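Plitden Textil - Datenkarte

Stand: Juli, Version 2

Zweck

Plitden Textil ist eine Sammlung teleoperierter Episoden zur Handhabung von Kleidung mit zwei Roboterarmen. Der Datensatz dient der Frage, welche Teilschritte der Wäschepflege sich derzeit ohne Eingriff ausführen lassen. Ein vollständiger Ablauf vom Korb bis in den Schrank ist nicht enthalten.

Aufgaben

Enthalten sind drei Aufgabentypen: Kleidungsstück von der Stange nehmen, Kleidungsstück auf einen Bügel ziehen, T-Shirt auf der Tischfläche falten. Je Aufgabe liegen 200 Episoden vor. Die Handgelenkkameras laufen in allen Episoden mit; der Arbeitsraum ist daher meist nur durch die Öffnung zwischen den Greiferfingern sichtbar. 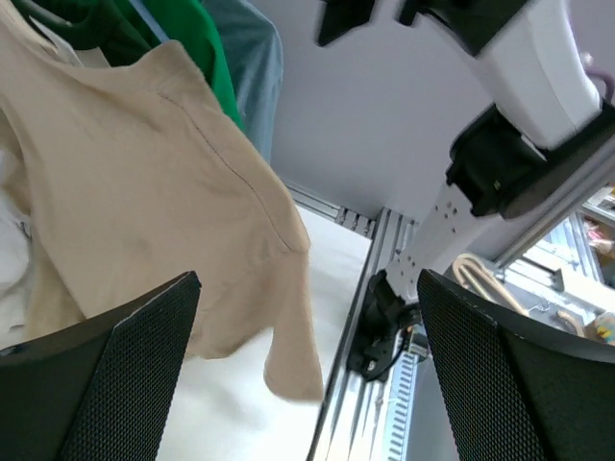

Handgelenkansicht: beiges T-Shirt vor weiteren hängenden Kleidungsstücken, rechts der zweite Arm.

Aufbau

Die Arme arbeiten an einer weißen Tischfläche in einem Rahmen aus Aluminiumprofilen. Kalibrierdaten liegen im Ordner calib, je Aufbau eine Datei. Nach einem Fingerwechsel ist neu zu kalibrieren - alte Werte nicht übernehmen.

Referenzergebnisse

Die Basisstrategie Gwynne wurde je Aufgabe in 100 Versuchen geprüft. Abnehmen gelang in 92 Versuchen, Falten in 70. Das Aufziehen auf den Bügel wurde nicht gewertet, weil in den meisten Läufen von Hand eingegriffen wurde. Als Erfolg gilt nur ein Versuch ohne Eingriff und ohne Zeitüberschreitung.

Bekannte Einschränkungen

- Überlappende Stücke werden häufig gemeinsam gegriffen.
- Nähte und Säume sind nicht annotiert.
- Nasse Wäsche, Strickwaren und Knöpfe fehlen.
- Die Erfolgswerte gelten nur für den Aufbau in Mollgate. Eine Übertragung auf Haushalte ist nicht geprüft.

Nutzung

Freigegeben für Forschung und Lehre. Fehlerhafte Episoden bitte mit Episodennummer über die Fehlerliste des Projekts melden.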